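This folder holds survey responses on religious schooling and admissions policy, collected from parents and school staff in the Viseck and Dorkska districts. The questions cover how families pick a school and whether faith should count in admissions.

## Contents

- `parents.csv`: 900 responses, one per household
- `staff.csv`: 110 responses from teachers and office staff
- `codebook.md`: question wording and answer codes
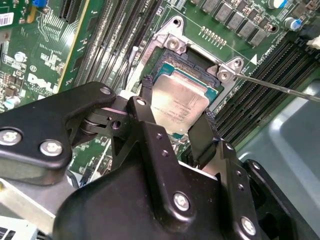
Both CSV files use UTF-8 and commas. Blank cells mean the question was skipped. A code of `9` means "prefer not to say."

## Collection

Paper forms went out through schools in Dorkska. Viseck families answered online through the Brastis form tool. Almost 500 of the parent responses came in on paper and were typed up by hand.

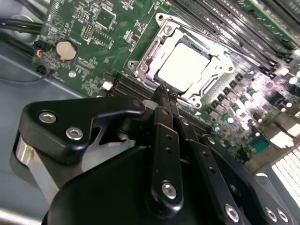 Free-text answers were removed before release. School names are replaced with short codes, and the key is not included.

## Processing

Run `clean.py` first, then `merge.py`. Output goes to `out/`.

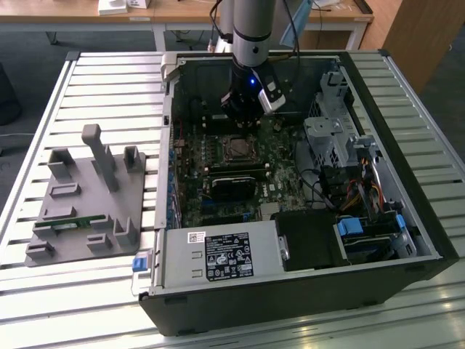

*Open Dell tower on the worktable, side panel off.*

## Known problems

- Question 3 was worded differently on paper and online. Do not pool the two.
- Staff at Walczak answered a shorter form.
- Religion is self-reported and was not checked.
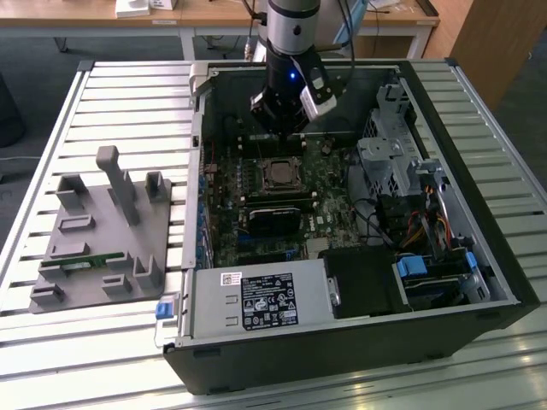
The sample is not weighted. It should not be used to rank schools or to estimate the share of any faith group in either district.

## License

CC BY 4.0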